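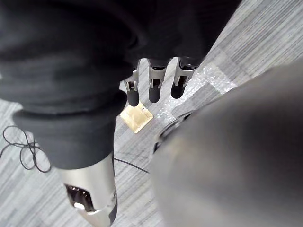
4.3 Finding an episode by song or scene

The Teltemero episode guide indexes 3,756 episodes. Of these, 1,594 have a full song list. The rest can be searched by title, guest character and plot keyword only.

1. Open the Guide menu and select Search.
2. Set Search Type to Song or Scene.
3. Enter at least two words. Song searches match title and artist. Scene searches match the episode summary.
4. To limit results to one season, enter the season number in the Season box. Leave the box blank to search all seasons.
5. Press OK. Results are listed in air order, 11 to a page.
6. Select a result to view the episode number, air date and song list.

Note: Two-part episodes are listed as separate entries. Songs heard in the recap are listed under the first part.

Caution: Clearing the search history also removes saved episode alerts. Export the alerts first (see 4.6). 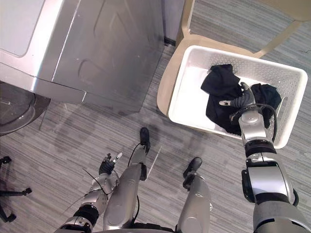

Front-loading machine on gray carpet.

4.4 Setting an episode alert

1. Open the episode page and select Alert.
2. Choose Next Airing or All Airings.
3. Press OK to save.

Up to 140 alerts can be stored. When the list is full, the Alert option is grayed out until an entry is deleted.

Note: Alerts for the Kovport channel group require guide data from June or later.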